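Opinion > Storage > Open Shelving

The case against the door

Most small storage furniture sold for bathrooms and hallways comes with a door. I think this is a mistake for anything used daily, and I have thought so since I assembled 13 cabinets for the rental rooms at Drornbridge. All of them had doors. Within a year we had removed most of the doors and filled the screw holes.

A door on a small cabinet does two jobs. It keeps out dust and it hides the contents. The first matters for things that sit unused for months. A towel in regular use is washed well before dust becomes a factor. The second job is the one people pay for, and it causes the trouble. A closed compartment gets packed to its full depth, and whatever is at the back stays there. In one of the Drornbridge rooms I found two bath mats that had been replaced because the tenant believed they were lost.

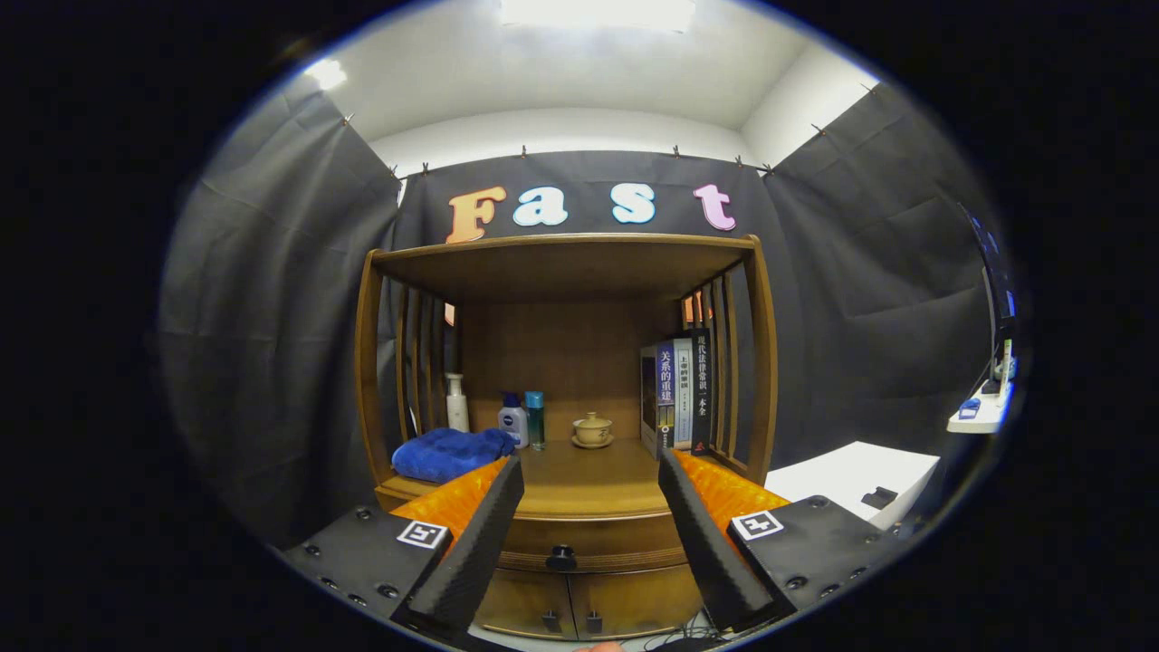 Reading time: 2 min

An open compartment with slatted sides works differently. The blue towel is folded and sits at the front left corner of the shelf, where a hand can reach it with no hinge in the way. The slats let you see through the sides, so an item cannot disappear behind a panel. Air also passes through them, which matters for textiles put away slightly damp. A solid-sided box with a door holds that moisture until someone opens it.

Slats have costs. They collect dust on their edges and take longer to wipe than a flat panel. Small items can slip through if the gaps are wide. Levente Gulyás, who built cabinets for Dalden before he retired, argued to me that slatted sides also rack more easily than a solid panel. He is right about the cheap ones. The remedy is a full back panel, properly fixed at all four edges, which takes most of the sideways load.

The stronger objection is appearance. An open shelf shows disorder. My answer is that the disorder exists in either case, and a visible mess gets corrected sooner. Fold towels in thirds so the raw edges face inward, put the fold toward the front, and limit the stack to what the compartment holds without pressing against the top board. If the stack does not fit, the household owns too many towels for that cabinet.

I make exceptions for medicines and cleaning products, which belong behind a door with a latch, and for homes with a cat that sleeps on linen. For the rest, I would put the price of the door into thicker boards. A loose hinge is the most frequent repair on my list, and an open cabinet has none.

Comments

Tamás Győri
Agree on hinges. Disagree on dust. I live beside an unpaved road and an open shelf needs wiping every 2 days in June.

lavari_reader
What gap between slats would you accept? Mine are wide enough to lose a washcloth.

M.K.
We kept the doors and took out the back panel instead. It wobbles.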